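# Quatre caisses par heure

Je travaille au tri des enjoliveurs chez Omex, à Fallinach, et depuis juillet dernier nous avons un collègue qui ne prend pas de pause. Au début je le regardais avec méfiance — je pensais surtout à mon contrat. Mon chef, Valentin Wieser, nous a réunis deux fois pour expliquer que personne ne partirait. Jusqu'à présent, il a tenu parole.
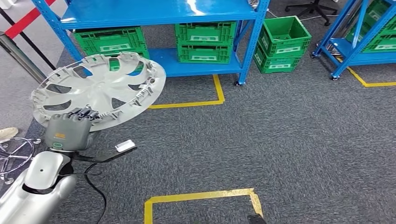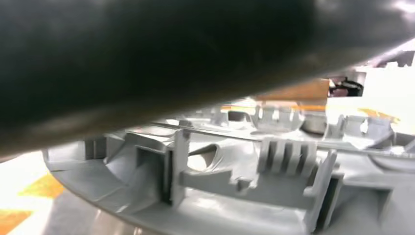
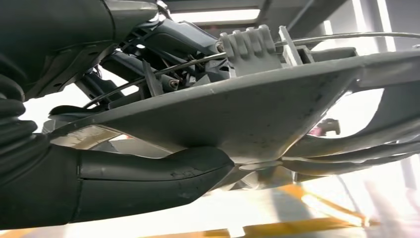 Mon travail est devenu différent. Avant, je portais et je tournais les pièces toute la journée, et le soir mes poignets me faisaient mal. Maintenant je prépare les caisses, je contrôle les clips et je note les défauts dans le registre. Le mois passé j'ai écrit 936 lignes, ce qui est beaucoup pour quelqu'un qui fait encore des fautes en français.

Ce qui me manque, c'est de parler. Nous étions quatre à la même table, nous sommes deux, les autres sont passés à l'expédition. On se voit à midi, mais ce n'est pas la même chose. J'ai demandé à Valentin si l'on peut changer de poste chaque semaine — il doit me répondre avant les congés.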